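Subject: Re: [Driromora-list] Glass jars with wooden collars – lids, seals, what goes in them?

Evening all, back on the jar question with a proper answer this time, now I've had a bit of a play.
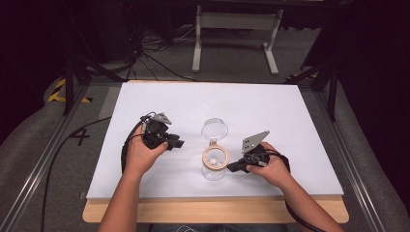 THE ORIGINAL MESSAGE

On Friday a fellow list member wrote:

> Hello everyone,
>
> I've just moved into a place with one cupboard in the kitchen
> (one!) and I'm trying to get everything out of packets and into
> jars. I keep seeing those clear glass ones with a bit of wood
> round the mouth and I like the look of them, but I've got three
> questions before I spend any money.
>
> 1. Does the wood go horrible when you wash it?
> 2. Are the lids any good or do they just sit there?
> 3. Is it daft to buy one big set, or should I get a couple and
> see how I get on?
>
> I'm mostly thinking dry stuff. Rice, lentils, coffee, the odd
> biscuit. Possibly bath things as well if they turn out nice.
>
> Thanks in advance, and sorry if this has been done to death.

MY TWOPENN'ORTH

It hasn't been done to death at all, or if it has it was before I joined. We did have the great enamel tin argument in April but I don't think glass got a look in.

The sort I mean is the one in the picture: clear glass jar, light wooden ring round the mouth, and a clear lid that comes right off with a little clear tab on it. I've got a shelf of similar ones at home, collected over a few years from all over the place. Some came from the Otamik shop when it was still on the corner, a couple from the Inilness market, and one was left behind by whoever had the flat before me (I've never found out what it was for, and it smelled of cloves for ages).

So, your questions.

Washing. The glass is no bother, hot soapy water and a bottle brush. The wood is where people come unstuck. Please don't leave it standing in the sink! I did that with my first one, went off to answer the phone, forgot all about it, and by the next morning the ring had swollen and gone a nasty grey along one side. It did dry out but it never sat flat again. What I do now is wipe the wood with a damp cloth, dry it straight away with a tea towel and then leave the jar open on the windowsill overnight. No dishwasher, ever, whatever the label says. If the wood starts looking thirsty I rub in a tiny bit of the food-safe oil I use on my chopping board. Go easy, though. I overdid it once and my oats tasted of it.

Lids. This is a real mixed bag and I'm afraid you can't tell by looking. Some of mine fit snugly and some would come off if you sneezed. Before you trust one with anything that matters, try it with something boring. I put a couple of crackers in, shut the lid, left it 4 days in the steamiest bit of the kitchen (next to the kettle, in my case) and then ate one. If it still snaps you're all right. If it bends, that jar is for cotton wool or buttons. Both are perfectly good things to keep in a jar, by the way, I've got one by the bathroom basin that I'd be lost without.

The other thing with lids is putting them back. A clear lid on a pale worktop is surprisingly easy to lose, and I have knocked more than one on the floor by reaching across it for the teaspoon. I've got into the habit of putting the lid down right behind the jar, close up, before I start scooping. Then it's where my hand expects it to be. I tip it back on with one hand and steady the jar with the other, because if you go at it one-handed the jar slides off across the worktop. A tray underneath is a help too – mine is plain white and you can see every spilt grain on it, which saves finding rice underfoot for the rest of the week.

One set or a couple. Start with a couple! I know the sets look like a bargain. I bought a box of 20 from Chornovol when they were clearing the line and I've still got half of them wrapped in newspaper under the bed. Most of them are too small for a bag of rice and too big for spices, so they're no use for the very things I bought them for. Before you order anything, take the packets you actually have and tip them one at a time into a measuring jug, and write down where they come up to. It takes no time and you'll know what size you're after. Leave some room at the top as well, or you'll never get a scoop in without it going everywhere.

A few odds and ends while I'm at it:

Coffee keeps better in the dark, so a clear jar on a sunny shelf isn't its friend. Mine lives at the back of the cupboard and I only decant enough for the week.

Cut the cooking instructions off the packet and drop them in the jar, or tape them to the bottom. I have stood in front of a jar of split peas with absolutely no idea how long they needed, and guessed wrong.

Don't top up. Use up the old lot, wash, dry, then fill. Otherwise there's a layer at the bottom that's been there since the Flood, and that's how you get weevils. Ask me how I know.

Labels – I use a wax pencil straight on the glass. It rubs off with a dry cloth and it doesn't leave that sticky rectangle behind. Paper luggage labels tied round the neck look lovely in photographs but mine ended up in the porridge.

As for bath things, I'd say yes to bath salts as long as the lid's a good one, otherwise they clump into a brick and you need a fork. Soap is fine. I wouldn't put anything wet in there with the wood so close.

If you're anywhere near Inilness it's worth a wander round the market towards closing time, I got my nicest jar there for 50p with a chip on the base that you'd never notice unless you went looking for it. Run your finger round the rim first, mind, a chip on the base is one thing but a chip on the rim goes straight back on the stall.

Does anyone else have a cure for a wooden ring that's gone loose? I've got one that spins round like a bangle every time I lift the lid. I've tried a thin strip of baking parchment tucked down inside and it lasted 5 minutes. I don't want to use glue that close to food unless somebody knows of one that's safe.

Right, kettle's on. Let us know what you end up buying!

--
You are receiving this because you subscribed to Driromora-list, household and kitchen chat.
To stop getting messages, reply with "leave" in the subject line.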